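Search this site Search Enter keywords Go

Buy the Boring Parts First

By the editor, Hultport Workshop Letter
July
6 min read

Every summer, when the next year's budget is still soft enough to poke at, I get the same sort of letter from readers who run small labs and teaching shops. They have been given a sum of money, more than they expected and less than they need, and they want to know which robot arm to buy.
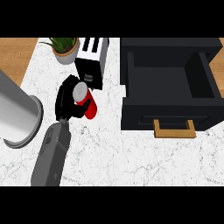
I always write back (eventually, I'm sorry, the pile is tall) and I always start by asking what they want the arm to do on an ordinary morning. I don't mean the open house or the grant report. I mean the plain middle of the week, when somebody wants a can picked up off a kitchen counter and put somewhere else, and would like it to go the same way it did the day before. Most people have a lovely answer ready for the open house and have to think for a while about the ordinary morning, and I say that with affection, having been one of them myself.

When we set up our own shop in Hultport we spent nearly all of our first budget on two arms. They were handsome things and I was so proud of them! Then we found we had no money left for a second set of fingers, or a proper bench, or anybody's time to write the software that would make the arms worth having. They sat under a bedsheet for most of a winter. I used to lift the corner and look at them the way you look at a boat you can't afford to put in the water.

So my opinion, and I hold it more firmly every year, is that a small shop should budget for simulation before it budgets for hardware, and should treat that line as real equipment with real costs attached. Look at what a rendered kitchen can hold these days: a marble counter, a toaster, a potted plant, a cabinet with its drawer pulled open, and a black gripper with a red can in its grasp, tilted over, close up against the toaster. That is a cramped and fussy bit of work, and I would much sooner learn that my gripper is too bulky for it on a computer than after the purchase order has gone through. You can swap the hand for a slimmer one before lunch. You can try one arm and then both, and find out whether you needed the second one at all. Half the letters I get are from people pricing a pair of arms for jobs that one arm could do perfectly well if you gave it a little patience.

Now, I know the objection, because a reader over in Drullthorpe makes it to me every time I bring this up, and at length. A simulated can is a polite can. It has no dent in it, and the drawer never sticks unless you tell it to. All true, and I wouldn't want anyone to skip the real bench forever. What I would say is that you'll arrive at the bench with better questions. When we priced our third arm, a Flelisier, we had already run the tasks we cared about on screen, and we went to the dealer with a short list of things to ask about reach and wrist clearance. The conversation took an afternoon. The first time around it had taken most of a spring, and we still bought the wrong mounts.

The other thing I'd beg you to do is put people in the budget. Simulated kitchens don't build themselves, and somebody has to place the plant and set the weight of the can and decide how slippery the counter ought to be. We set aside around 200 hours for that in our first proper plan and I thought it was wildly generous. We used them up well before the leaves turned. On the Kinnunen project the year after, we wrote in a good deal more and didn't feel foolish about it, and it was the first job we finished without borrowing from the repair fund.

As for the repair fund, please have one. Keep it in its own line where it can't be nibbled at, and plan on the arm lasting 5 years with some care, though yours may do better. Fingertips wear, cables get pinched, and the shipping on a replacement part always seems to be quoted by someone who imagines you live next door to the factory.

If your money has to be spent by a deadline, as grant money so often does, buy the computers and the bench now and ask in writing whether the arm can be moved to the following year. You'd be surprised how often the answer is yes. We asked for six months once and were given the whole year, and by the time the crate came up the ramp we knew which wall it was going against.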